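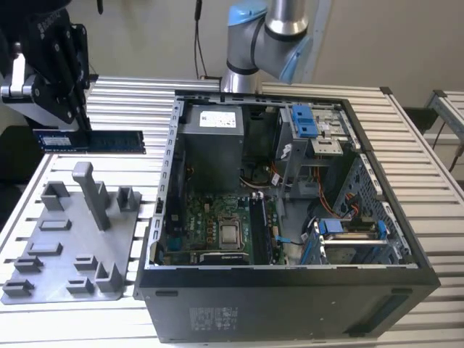

Grabbed 20 minutes with the author of The Salt Road to Haleck, out from Skoltura Press in April. Bad line, good talk.

It's her first novel – ferrymen, a drowned village, a daughter who won't marry. She wrote it in 9 months, then cut 300 pages. "My editor said the book started in chapter four. I sulked for a week. Then I read chapter four."

Why the 18th century? "I wanted letters that went missing. You can't do that with a phone in everyone's pocket."

The villain, Akbulut, nearly didn't make it. "He was a tax clerk with two lines. I kept going back to him. Readers hate him, which is lovley."

Research? Mostly parish records, some walking. No maps in the finished book, and she's still cross about that.

A sequel is under way, working title Tidis. How far in? "Chapter 21. Don't ask me if its any good." She's reading at the library on Sat 22 May, doors at seven, and then back to the desk.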